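Resources > Studio Practice > Checklists > Print-Ready File Inspection

PRE-PRESS AND STUDIO FILE INSPECTION
Stiltammont Design Studio
Job: Jerkadstead exhibition guide, 107 pages plus cover
Inspected by: Kulsoom Shaikh
Date: November 27, 2023

Go through every item before the package leaves the studio. Mark each one OK, FIX or N/A. Comments go under the item they belong to. If an item is marked FIX, the file does not go to the printer until it has been looked at again.

1. Document setup

1.1 Trim size matches the signed quote - OK
1.2 Bleed on all four sides of every page - FIX
Comment: Bleed is missing on the fold-out map. The designer built it as a separate file and did not carry the bleed over. Sent back the same morning, returned and checked. Now OK.
1.3 Page count agrees with the quote - FIX
Comment: The quote was for an even count. We have 107, so the last leaf has a blank back. Client has agreed to leave it blank. The quote needs a new line before we send anything.
1.4 Inner margin wide enough for the binding - OK
Comment: The October proof was too tight. Text has been moved out on all body pages.

2. Type

2.1 All fonts packaged and licensed - OK
2.2 No missing glyphs - FIX
Comment: Two accented capitals in the Burkberg display face fall back to the system font. See page 7. Use the updated font file from the studio server and delete the old one from your own machine.
2.3 Body text set to black only, no four-color black - OK
2.4 Hyphenation and widows checked by eye - OK
Comment: Captions are set ragged and look fine. One bad break in the foreword, fixed while I was in there. 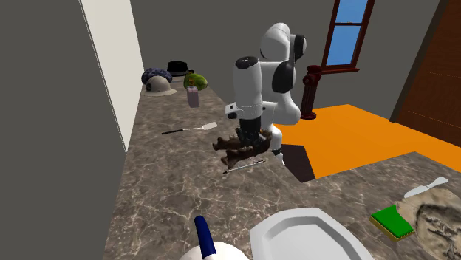 Should type be turned into outlines before the file is sent?
Only the logo and the cover title. Leave body text live with the fonts embedded, so that a late spelling fix can still be made without going back to the layout file.

3. Color

3.1 All images converted to the printer's profile - FIX
Comment: Most are done. The section openers were still in RGB. Converted, and the greens on the second opener went dull. The designer has adjusted them and I compared them with the client's swatch under the daylight lamp. Acceptable.
3.2 Spot colors named the same in every file - FIX
Comment: The orange has one name in the cover file and another in the inside pages. The printer would have made two plates for one ink. Renamed in the cover file.
3.3 Total ink coverage under the printer's limit - OK
3.4 Overprint set correctly - OK
Comment: White text was checked with overprint preview turned on. Please do this every time. We lost a line of white text on the last poster job and it was not caught until delivery.

4. Images and links

4.1 All links current, none missing - OK
4.2 Resolution high enough at final size - OK
4.3 Credits match the client's list - FIX
Comment: The list changed after the layout was approved. The new one is in the job folder. Replace the whole credits page and do not patch it line by line.
4.4 Vector art free of stray points - OK
Comment: The map had a few. Cleaned up.

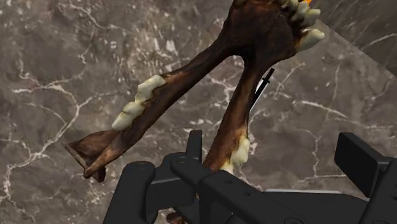
Jawbone held over marble, computer rendering.

5. Cover

5.1 Spine width confirmed in writing by the printer - FIX
Comment: We have a phone call and nothing in writing. Ask again. The paper stock was changed after the first figure was given, so the first figure is no good.
5.2 Barcode in plain black on a white box - OK
5.3 Varnish layer on its own plate - OK
Comment: The varnish shape follows the title exactly. I would like it pulled in a hair so that small shifts on press do not show. Left to the designer.

6. Package and handover

6.1 File names follow the studio pattern - OK
6.2 Old versions removed from the package - FIX
Comment: There was a folder called "final old" in there. Removed.
6.3 Printed dummy folded, trimmed and included - OK
6.4 Proof viewed on the Fukuda monitor after calibration - OK
Comment: Calibration was overdue when I started. Ran it first, then looked at the proof.
6.5 Client sign-off on file - OK

Result: HOLD. Open items are 1.3, 2.2, 4.3 and 5.1. Everything else marked FIX has been corrected and checked a second time. When the four open items are done, reprint this sheet, initial each one and put it in the job folder with the dummy.

K. Shaikh

We use cookies to remember your settings and to see which pages are read. Accept | Manage settings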